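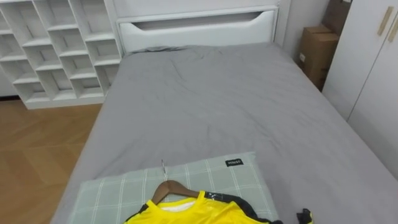

Single bed, gray fitted sheet.

Praying at the End of the Day
Notes for Session 2, Priltbridge evening course
Revised 2025-11-05

Hi everyone! These are my notes from the night prayer session, tidied up a little for those who missed it and for those who were there but couldn't read my handwriting on the board (fair enough). Bring them with you to the next session, and bring a Bible too, any translation you like.

Where we got to last time

We'd been talking about morning prayer, and a few of you said that mornings are hopeless with kids or early shifts. So I promised we'd look at the other end of the day. Christians have prayed before bed for as long as we have records of them praying at all, and the short service most churches use for it is called Compline. The name comes from a Latin word for completing something. It's the last prayer of the day, it's brief, and it hardly changes from night to night, so after a couple of weeks you can pray it in the dark without a book.

The three psalms

The old monastic pattern uses Psalms 4, 91 and 134. Read them slowly, out loud if you can get away with it.

Psalm 4 is the one I love most. The writer is upset. People have been telling lies about him and he's angry, and he says so to God! Then look at verse 4, where he tells himself (or his listeners, scholars go back and forth) to lie on the bed, think it over and be quiet. By verse 8 he's ready to lie down in peace and sleep. The trouble hasn't gone anywhere. I'd like you to notice how short the psalm is and how much ground it covers.

Psalm 91 is the famous one about being sheltered under God's wings. Please be careful with it. It's the psalm the devil quotes in the wilderness, in Matthew 4 and Luke 4, as a dare to jump off the temple. Somebody in the Fudstead group asked me in October whether it promises that nothing bad will happen to believers, and I don't think it can be read that way if you put it next to Job or next to the cross. I read it as a promise of God's company in trouble, and verse 15 says pretty much that.

Psalm 134 is tiny. It's addressed to the servants of the Lord who stand in his house at night, so while you're nodding off, someone else is up and praising. I find that a huge relief.

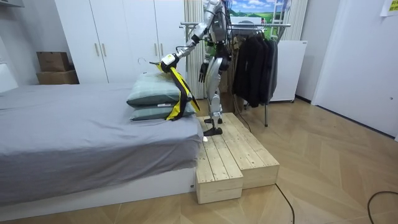
Looking back over the day

Between the opening line and the psalms there's usually a pause and a confession. People tend to go one of two ways with it: they skip it, or they lie there going over every dumb thing they said at lunch. Try keeping it to 5 minutes. Ask what you're thankful for, ask where you got it wrong, say sorry, and then let the prayer move on, even if you haven't finished your list. Forgiveness doesn't wait on a full inventory!

If you fall asleep halfway through, fine. Psalm 127 says God gives his beloved sleep (or gives to them in their sleep, the Hebrew is tricky, see the footnote in your Bible).

For next time

Read the Golon handout on the evening hymns. It's 1160 words, so one cup of coffee. Then write me a response of no more than 420 words on Psalm 4: who do you think is being spoken to in verse 4, and does it change how you'd pray it? Pray some form of night prayer at least twice before we meet.

We're in the Hägglund room again, same time, side door.
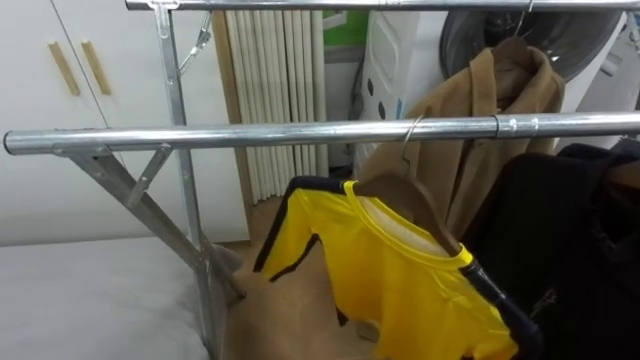

Yellow shirt with black trim on a drying rack.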